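Ticket 3166
Queue: Workshop – desktop hardware
Status: Resolved, pending parts return
Opened by: Kelechi Amadi
Assigned to: Traian Oprea
Site: Grendia, second floor
Asset: Lavik tower, black, tag 813

Reported fault

Machine powers on, fans go to full speed, no display on either output. Front power LED blinks amber. Keyboard lights do not respond. User says it was working the day before and that nothing was changed. Monitor and cable swapped at the desk with a known good pair, same result.

Log

Entry 1 – Kelechi Amadi
Collected from desk and brought to the workshop. Power cord, mouse and keyboard left with the user. Loan laptop issued. User asks whether files on the local drive are safe. Told them the drive will not be wiped without written approval.

Entry 2 – Traian Oprea, 2022-05-19
Reproduced on the bench. No POST. LED blinks amber in a repeating group of three, pause, three. The service sheet we hold for this series lists that code as memory or processor and does not separate the two.

Tested in this order:
Mains lead and outlet: good.
Power supply self-test: good, all rails within range on the tester.
CMOS cleared by jumper, coin cell replaced (old one was flat): no change.
Both memory modules out: code unchanged. It should change to the no-memory code on this board.
One known good module, each slot in turn: code unchanged.
Data and power leads off the hard drive: code unchanged. Leads refitted.

The fourth result is the useful one. If the board cannot report missing memory, it is not getting far enough to look for it. That leaves the processor, the socket or the board.

Entry 3 – Usman Butt
Before ordering a board, please pull the processor and look at the socket. We had the same blink code on a Tidia tower in December and it was one bent contact. Check with the case open.

Entry 4 – Traian Oprea
Done. Heatsink off, processor out and in an antistatic box. Old paste was dry and had run over one side of the heat spreader. Processor has no marks on the contact side.
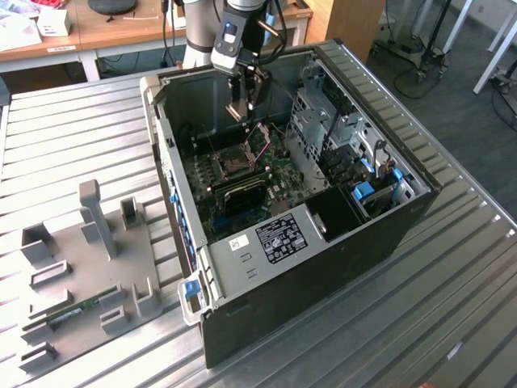 Socket inspection needs good light and a low angle, and it is easy to do harm here, so the notes are for whoever does the next one. Lay the tower flat, side panel off, and get the loose cables clear of the board first. On this model the retention frame has to be raised and the lever left up, as on 813, before any of the contacts can be judged. Do not touch the socket with a cloth or a swab. The drive cage can stay in for this job. If it does have to come out, start with the blue release tabs and do not pull on the cage itself.

Under the loupe, two contacts near one corner are leaning toward their neighbors. Gray residue on the same corner, probably paste from an earlier refit. No burn marks.

Entry 5 – Nelu Lungu
Checked asset history for 813. Processor was refitted 41 weeks ago by the previous contractor after a noisy fan complaint. No note of why it had to come out of the socket for a fan. That would fit the paste.

Entry 6 – Traian Oprea
Residue lifted with contact cleaner and a fine brush, worked outward from the corner. Left to dry under the lamp. The two contacts eased back with a fine pick under the loupe. Both now line up with the rest of the row. Processor refitted, new paste, heatsink screws tightened in a cross pattern.

First power-on: fans drop to normal speed after the initial spin-up, one beep, display on. BIOS sees the full installed memory. Clock was wrong, reset.

Second power-on, cold, after an hour unplugged: same.

Entry 7 – Usman Butt
Good. Please run memory and processor tests overnight before it goes back. A straightened contact can hold for a week and then let go.

Entry 8 – Traian Oprea
Memory test: full passes, no errors. Processor load test: no errors, temperature steady. Drive health check: no reallocated sectors. User files present, nothing copied or removed.

Entry 9 – Rodel Samonte
Returned to desk and connected. User logged in and opened the files they were worried about. Loan laptop collected, charger missing – user will bring it down.

Resolution

Cause: bent contacts and paste contamination in the processor socket. Flat coin cell found at the same time, not related to the fault.
Parts used: coin cell, thermal paste.
Parts to return: the spare board ordered as a precaution by Meredith. Box unopened.
Warranty claim: withdrawn, as socket damage is excluded under the terms.

Follow-up

Nelu Lungu to list other towers handled by the same contractor in that period. No action on those unless they show the amber code.

Ticket stays open until the charger and the spare board are booked in.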